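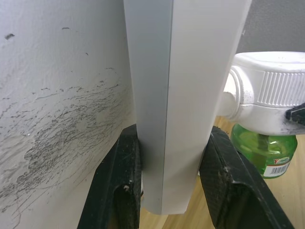

4. RESULTS AND DISCUSSION

Figure 4. White wall with gray marks and an upright folded white sheet.

4.1 How the free day is used

The walking week between Tilurbridge and Gevel has a free day in the middle of it. On this day the operator, Jornatard, offers no guide and no transfer, and the guests stay a second night in the same house. In the first section we asked if such a day is felt as a part of the holiday or as an interruption of it. In the literature on active vacations the question is seldom put in this form. Most studies treat rest as the time that remains after the activity has been counted, and so they can say little about what people do with it.

Of the 2000 questionnaires which were sent out with the final invoice, 599 came back in a usable state. Of these, 397 were from guests who had booked the long itinerary, with the free day, and the others were from guests on the short itinerary, which has no such day. Only the first group is treated in this section. The short itinerary is discussed in 4.4, where the two groups are compared on fatigue and on the wish to return.

The largest part of the long-itinerary guests walked on the free day. We did not expect this. The question on the form was "What did you do on the day without a program?" and the space for the reply was one line, so many replies are short, such as "walked", "a walk again" or "same valley, slower". A smaller part of the guests stayed close to the house, did their washing, read, or slept in the afternoon. A few took the bus to Gevel in order to visit the market hall and came back with the bus of the early evening.

It must be said that the word "walk" has a wide meaning in these replies. When we compared the one-line replies with the longer comments, it became clear that for some guests a walk was the path along the river to the bakery, and for others it was the full ridge above the reservoir with all its climbing. We have therefore made a distinction between a short walk, from which the guest was back for lunch, and a long walk, for which lunch was carried. Where the reply did not allow a decision, it was put in the short group. This makes our estimate of the long walks a careful one.

4.2 Reasons given for walking on a rest day

There were 299 guests who used the open box at the end of the form, and a good number of them came back to the free day there. Their comments were read by both coders, Brittany Marchand and Colton Ouellet, who worked separately and met afterward to discuss the cases where they had not agreed. Four reasons came up often enough to be described.

The first reason is pace. In a guided group the speed is set by the guide and, in practice, by the person who walks in second place. Guests who are slower than the group told us that they spend a large part of the guided days looking at the heels of another person. On the free day they could stop. One guest wrote: "I went up the same hill as on Monday's sheet and I did not recognize it, because this time I saw it." Guests who are faster than the group gave the same reason from the other side, and some of them were quite sharp about it.

The second reason is company. Couples and friends who had booked together used the day to be with each other, and solo travelers used it to be alone, or to walk with one person from the group whom they had come to like. This second use was mentioned mostly by solo women, several of whom said that the guided day gives little occasion to talk longer with the same person, as the order of the line changes at each gate.

The third reason is the body. Experienced walkers believe that a full day of sitting makes the legs stiff and the following stage harder. We can't say from our data if this belief is correct. It was expressed with much confidence, and it appears to be passed on from one guest to the other at the dinner table, for the wording is very similar between guests of the same week. The guides also repeat it. In the interviews two of the guides called it "keeping the engine warm".

The fourth reason is money, in a particular sense. The guests had paid for a walking holiday and did not want to lose a day of it. This was written most directly by first-time customers. Returning customers rarely wrote it, and those who did were speaking of the lunch, which on the free day is not included in the price. The missing lunch is a small matter in the accounts of the operator, but it takes a surprising amount of space in the comments, and we return to it in the recommendations.

4.3 The role of the house

All guests of the long itinerary spend the free day at the guesthouse Ghiță, which lies above the last farms of the valley, a good half hour on foot from the bus stop. The location has an effect on the results, and they should not be carried over to a free day in a town. A guest who does not wish to walk has here few other possibilities, and the way down to the bus is itself a walk.

We spoke with the family who run the house in the kitchen, on two mornings in January, when there were no guests. They do not see the free day as a quiet day. Breakfast is served over a longer time, people come back at noon and ask if there is soup, boots are left to dry in the corridor, and the washing line has to be shared. They told us that they had in the beginning offered cards with suggestions for the day, with a short route, a long route and the bus times. The cards were taken by nearly everyone in the first season. Later they were reduced to a hand-drawn map which hangs by the door, and in the opinion of the family the map is used more, as people stand in front of it together and make their plans aloud.

This observation is of interest for our question. Among guests who mention the map, long walks are more common than among guests who don't mention it. The direction of the effect is open. It can be that the map leads people to walk further, or that people who intend to walk far are the ones who look for a map. The form did not ask about it, and the comments are too uneven to decide.

The family also described a difference between the months. In the warm part of the season guests leave early and come back in the afternoon. Toward the end of the season they leave late, often not before ten in the morning, and they ask more questions about the weather. In our replies the month of travel is known from the invoice, and the same tendency can be seen there, although the number of late-season guests is small and we prefer not to build much on it.

4.4 Comparison with the short itinerary

Guests of the short itinerary walk the same stages without a break. We had supposed that they would report more fatigue at the end of the week, and this is the case, but the difference is modest and it disappears almost completely when age is taken into account. Younger guests choose the short itinerary more often, and they report less fatigue on both.

With regard to the wish to return, the long itinerary is clearly ahead. It would be tempting to see in this an effect of the free day. However, guests of the long itinerary are also more often returning customers, and a person who has already returned once is likely to say that she will do so again. When only first-time customers are compared, the two groups are close to each other. There remains a small advantage for the long itinerary, which is found mainly among solo travelers.

More informative are the comments of those who have done both. These guests are few, and they know the operator well, so their views can't stand for the whole. They agree to a large extent that the short week is remembered as a route and the long week as a place. One of them wrote that she could draw the valley around Ghiță from memory, with the footbridge and the two barns, but that of the stages before and after she kept only the names of the passes. Another preferred the short week for exactly this reason, and wished to arrive somewhere new each night until Gevel.

4.5 Limits of the data

The forms were sent by the operator and returned to the operator, who passed them to us unopened. Some guests may still have written with the operator in mind. The remarks on the missing lunch, for example, read in several cases like a request. Guests who left the trip early did not receive a form, as they were handled by a different office, and we have no information on how they spent the free day or if they had reached it. Finally, the form was available in two languages only, and replies from guests who wrote in a third were translated by the first coder. Where the translation of a word was in doubt, mostly with words for walking, strolling and hiking, the reply was again placed in the short group.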